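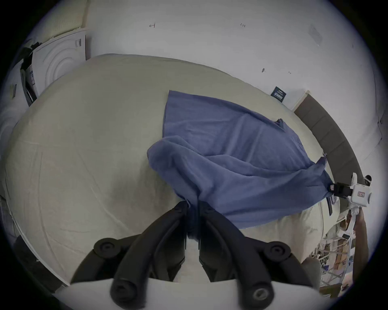 Wer einmal versucht hat, einem Greifarm das Zusammenlegen eines Lakens beizubringen, der wisse hinterher erst, wie viel die eigenen Hände können, meinte Océane Chan, als der neue Handgreifer-Satz von Distier im Juli zum ersten Mal öffentlich ausprobiert werden durfte. Starre Teile seien ja fast schon langweilig geworden, Stoff aber sehe nach jedem Anfassen anders aus, und genau deshalb habe sie sich so auf den Nachmittag gefreut.

Gefreut hatten sich offenbar viele, denn in der Werkstatt von Clatdale war es schon vor dem offiziellen Beginn um 14 Uhr recht eng und auch recht warm (die Getränke standen zum Glück gleich neben der Tür). Vorgestellt wurde der Hamix, ein Paar Greifer für die linke und die rechte Hand, mit denen ein Mensch eine Tätigkeit so vormacht, dass sich aus den Aufnahmen später Bewegungen für einen zweiarmigen Roboter lernen lassen. Verkauft wird der Satz von Distier, und wer nicht gleich kaufen möchte, kann ihn nun auch monatsweise mieten. Das ist die eigentliche Neuigkeit, und sie dürfte gerade kleinere Werkstätten, Hochschulgruppen und Wäschereibetriebe freuen, die erst einmal schauen wollen, ob ihnen die Arbeitsweise überhaupt liegt.

## Eine Ecke links, eine Ecke rechts

Als Paradestück hat sich Distier die Wäsche ausgesucht, und das ist mutig. Ein dünnes Tuch an zwei Ecken zu fassen, anzuheben und zwischen den Greifern zu spannen, klingt nach einer Kleinigkeit, die man morgens im Halbschlaf erledigt. Mit den Greifern in den Händen merkt man aber schnell, dass die Finger sonst ständig nachfassen, den Saum ertasten und eine Falte schon glattstreichen, bevor man sie richtig gesehen hat. Dieses Nachtasten fällt weg, man muss hinschauen und sich ein wenig Zeit lassen. Die gebogenen schwarzen Finger kneifen den Stoff vorn an der Spitze zusammen, und wer zu viel auf einmal erwischt, hat einen gedrehten Zipfel im Griff und eine Kante, die nicht mehr gerade fallen mag.

Mervin Fortin, der bei Distier die Kundschaft einweist, empfiehlt deshalb, mit etwas Einfarbigem und nicht zu Großem anzufangen, auf einem Bett oder einem breiten Tisch, und die ersten Durchgänge ganz ohne Aufnahme zu machen. "Man darf ruhig eine Weile herumprobieren, das gehört dazu", sagte er und ließ die Gäste dann auch tatsächlich herumprobieren, mit einer Engelsgeduld, die man ihm hoch anrechnen muss. Nach einer Viertelstunde hatten die meisten den Dreh heraus - jedenfalls bei Handtüchern. Spannbettlaken blieben den ganzen Nachmittag über eine eher fröhliche Angelegenheit!

## Was im Satz steckt

Zum Mietumfang gehören die beiden Greifer, ein Ladegerät, ein Koffer mit Schaumstoffeinlage, ein Satz Ersatzfinger und der Zugang zur Software, mit der sich die Aufnahmen sichten, zuschneiden und benennen lassen. Ein einzelner Greifer wiegt mit Akku 605 Gramm. Das ist in den ersten Minuten überhaupt kein Thema, nach einer längeren Runde spürt man es aber doch im Unterarm, und so war auch der häufigste Wunsch des Nachmittags eine Handschlaufe oder etwas Ähnliches, das einen Teil der Last abnimmt. Fortin schrieb sich das auf und versprach, den Punkt mitzunehmen.

Die Miete für den kompletten Satz beträgt 904 Euro im Monat, die Mindestdauer liegt bei zwei Monaten. Wer danach kauft, bekommt die erste Monatsmiete angerechnet. Eine Einweisung per Video ist dabei, ein Besuch vor Ort kostet extra und richtet sich nach der Anfahrt. Für Schulen und Hochschulen soll es einen eigenen Tarif geben, den Distier allerdings noch nicht nennen wollte.

Angenehm aufgefallen ist uns die Software, die sich wirklich freundlich bedienen lässt. Man legt eine Aufgabe an, gibt ihr einen Namen, nimmt auf und entscheidet gleich im Anschluss, ob der Durchgang behalten oder verworfen wird. Beide Greifer laufen dabei in einer gemeinsamen Zeitleiste, so dass man hinterher schön nachvollziehen kann, wann die linke und wann die rechte Hand zugefasst hat. Weniger gelungen ist die Suche, die bisher nur nach dem genauen Namen einer Aufgabe fragt und bei einem kleinen Tippfehler gar nichts findet. Auch gibt es die Oberfläche zurzeit nur auf Englisch und Französisch, eine deutsche Fassung ist für den Herbst angekündigt.

## Erfahrungen aus dem Probebetrieb

Vor dem Start der Vermietung war der Hamix bereits bei einigen Betrieben im Einsatz, darunter die Wäscherei Nechyporuk, die vor allem kleinere Pensionen beliefert. Karine Lemieux hat dort 11 verschiedene Handgriffe aufnehmen lassen, vom Ausbreiten eines Geschirrtuchs bis zum Umschlagen einer Decke, und berichtete sehr offen von den Mühen der ersten Zeit. Anfangs habe jede Kollegin und jeder Kollege das Tuch anders angefasst, der eine an der kurzen Seite, die andere über Eck, und beim Sichten habe man dann gemerkt, dass die Aufnahmen kaum zueinander passten. Seitdem gibt es in der Wäscherei eine kleine Absprache, wo die erste Ecke liegt und in welche Richtung gefaltet wird, und die hängt inzwischen auch dort, wo ganz ohne Greifer gearbeitet wird, weil sie sich als so praktisch erwiesen hat.

Eine Einweisung habe in ihrem Team etwa 5 Stunden gedauert, verteilt auf mehrere Termine, erzählte Lemieux weiter. Sie würde jedem raten, diese Zeit auch wirklich einzuplanen und die Aufnahmen nicht nebenbei zwischen zwei Lieferungen machen zu wollen. Einen Roboter, der die Wäsche im Alltag zusammenlegt, hat Nechyporuk übrigens noch nicht angeschafft. Die Aufnahmen sollen zunächst zeigen, welche Handgriffe sich dafür überhaupt anbieten, und bei den Geschirrtüchern ist man wohl recht zuversichtlich, bei den großen Bezügen dagegen noch lange nicht.

Etwas zurückhaltender äußerte sich Asger Overgaard, der den Satz für Clatdale geprüft hat. Ihm gefällt die Verarbeitung, und auch das Wechseln der Finger geht nach seinem Eindruck flott von der Hand. Er hätte sich aber eine bessere Anleitung für das Kalibrieren gewünscht, denn die beiliegenden Seiten setzten einiges voraus, was man als Neuling eben nicht wissen kann. Er hat sich schließlich selbst ein Blatt mit den nötigen Schritten geschrieben - und Distier hat schon gefragt, ob man es übernehmen darf.

## Reservieren und ausprobieren

Mietanfragen nimmt Distier ab sofort entgegen, die ersten Koffer sollen im August verschickt werden. Wer den Hamix vorher in die Hand nehmen möchte, kann das bei Clatdale tun, wo ein Satz bis Ende September bereitliegt. Ansprechpartner ist Gaétan Li, der die Termine vergibt und darum bittet, sich vorher kurz zu melden und gern auch ein eigenes Stück Wäsche mitzubringen, denn am vertrauten Handtuch lerne es sich nun einmal am leichtesten. Termine gibt es vormittags ab 9 Uhr und nach Absprache auch am frühen Abend, das Ausprobieren kostet nichts.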